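Magazine > Workshop > Builds

The Drawer, the Door and the Little Red Block
By Capucine Hoarau
June 9, 2020

I wanted a robot that would put things away. That was the whole plan, and I wrote it on the wall of our shared workshop in October with a fat marker, which is how I ended up spending my evenings arguing with a drawer.

The workshop is called Linis. It's 583 square feet behind a tile showroom, and the monthly dues come to $60, coffee included if you wash your own mug. I share it with a guy who restores accordions and a pair of sisters who build kayaks, so anything I make has to live on one bench and stay there. The arm came secondhand from a packaging shop called Joly that was closing up. I'd sold my motorcycle the month before – don't ask – and the money lasted about as long as the drive home.

An arm bolted to a table has nothing to do, of course, so the real build was everything in front of it. I wanted a tiny piece of a house: something to pull, something to open, a shelf to reach into, buttons to push. I drew it up on graph paper and named the project Wumow, after the noise my nephew makes when he's being a robot.

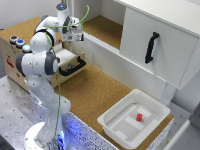
The Wumow bench, with the drawer out and a red block waiting in the tray.

Cork was the best decision I made, and I made it by accident! I had a roll left over from a bulletin board project and laid it down to protect the bench. Blocks don't skate around on it when the fingers come in a little crooked, and when I drive the gripper too low (I have done this a lot) the cork gives before anything expensive does. I liked it so much that I lined the shelf with it too.

The drawer is another story. People pull drawers without thinking, and we fix our mistakes as we go, wiggling and lifting and leaning. My arm goes exactly where I tell it, so if I'm off by the thickness of a coin it tries to drag the whole cabinet along with the drawer. I waxed the runners. I sanded them, and waxed them again. I kept a tally in a notebook, and it took me 103 tries to get a clean pull that I hadn't helped with my hip. 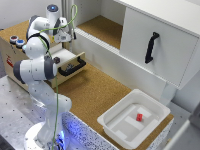

What finally did it was slowing way down at the start. I'd been programming one long pull, and now there's a short, gentle tug first, then a pause, then the rest. One of the kayak sisters suggested it after watching me swear for an hour. She said that's how she opens the sticky hatch on her boat, and I was a bit annoyed at how right she was.

The software side is less romantic. I use a free motion planner called Vukeck that crashes if you name a file with a space in it, and my main script has grown to 1454 lines, a good chunk of them notes to myself like "why is this negative" and "NO." I keep meaning to clean it up. For the first few weeks I didn't even try the furniture, I just practiced grabbing cubes off the cork, and I still go back to that whenever something feels off.
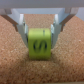 Cubes are forgiving, with two flat sides and fingers that close on both. If the grip isn't square you find out right away, and you can fix it before you've tangled with a handle. My advice to anyone starting out is to spend a boring week on cubes. Use bright colors too, your eyes will thank you at eleven at night.

Next up is the cabinet door. Swinging a door means following a curve, and my first few attempts on paper look like a toddler drew them. I've also promised the accordion guy that the arm will hand him screws someday, and he has started leaving a little dish out for it.

Last updated: June 9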